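Foro Plodwood » Inicio » Reformas y locales » Paredes y techos » Buscar » Entrar

Ladrillo visto en el taller: ¿lo dejo o lo pinto?

skunton_78
Buenas. Llevo un año alquilando un bajo para trabajar y tengo una pared entera de ladrillo antiguo, naranja tirando a rojo, con las juntas grisáceas y bastante comidas. El resto es blanco: paredes, techo y mesa. Mi socia, Nasrin Nouri, quiere dejarlo tal cual. Yo quiero dejar de quitar arenilla del material cada mañana. Me han presupuestado 910 euros por cepillar, rejuntar donde haga falta y dar un consolidante mate. Pintarlo de blanco sale bastante menos. ¿Opiniones?

Caliche
Píntalo y duerme. El ladrillo visto es muy bonito en casa de otro.

mortero_bastardo
Si pintas eso te retiro el saludo. Primero se cepilla en seco, luego se aspira y luego se mira. Con las juntas deshechas la pintura te dura dos inviernos y después barres arenilla y escamas blancas, que combinan muy bien con el disgusto.

Lola_Nukeo
A mí me cobraron casi 3000 por algo parecido, aunque eran dos paredes y había humedad. ¿Tú tienes humedad? Porque si la tienes, todo lo que te digamos aquí es literatura.

skunton_78
Humedad no, que yo sepa. Hay ladrillos más oscuros, pero el casero jura que son así «de horno». El casero también jura que el baño tiene ventilación.

mortero_bastardo
Pega un plástico con cinta por los cuatro lados y déjalo un par de días. Si suda por detrás, llama al casero. Si no suda, llámalo igual, que seguro que hay motivos.

Caliche
Yo sigo con lo mío. En mi local pinté en 2000, con pintura a la cal, y ahí está.

Lola_Nukeo
Caliche, en tu local no entra la luz desde 2000. Podría ser verde.

jalali_obras
Tercera vía: rejunta solo la parte que queda encima de la mesa, que es la que te llueve en el material, y el resto cuando haya dinero. Mortero de cal, nada de cemento, que es más duro que el ladrillo viejo y acaba rompiéndolo. Y tapa los agujeros de tacos antiguos con el mismo mortero mezclado con polvo de ladrillo. Por cierto, ¿qué luz tienes? Con fluorescente, el ladrillo se queda color lentejas.

skunton_78
Fluorescente, sí. Del de toda la vida, colgado del techo. Nasrin dice que la pared tiene «calidez». Con esa luz tiene la calidez de una gestoría.

Lo que más me cuesta es que ella ha empezado a decorar contra el muro, y ya se sabe que donde entra un jarrón no se pinta. El rincón ha quedado así:

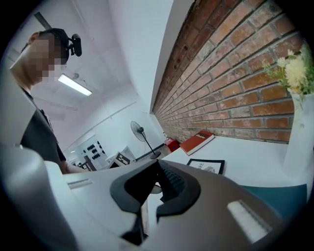
A las flores les tengo cariño, no os voy a engañar. Blancas y amarillo pálido contra el ladrillo quedan bien, y contra una pared blanca serían como un folio delante de otro folio. Ahí me ha ganado medio argumento. El otro medio sigue cayendo sobre la mesa en forma de arenilla.

mortero_bastardo
Los agujeros de arriba los rellenaría ya. Y ese encuentro con la pared blanca déjalo limpio, con cinta buena cuando apliques el consolidante, o te saldrá un cerco que verás todos los días de tu vida.

Caliche
El jarrón blanco luce. Reconozco lo del folio. Sigo diciendo cal, pero con menos convicción.

Lola_Nukeo
Apunten la fecha, que Caliche ha dudado.

jalali_obras
Pide que te desglosen los 910. Si el rejuntado va «donde haga falta», que digan por escrito dónde hace falta.

skunton_78
Desglosado: 518 de cepillado y rejuntado, el resto consolidante y «medios auxiliares», que sospecho que es una escalera. Lo haremos en diciembre, cuando paremos unos días. Nasrin pregunta si puede mover el jarrón ella o si también es medio auxiliar.

mortero_bastardo
Que lo mueva ella. Y cubrid la mesa con algo decente, el plástico fino no vale para nada.

« Tema anterior | Tema siguiente »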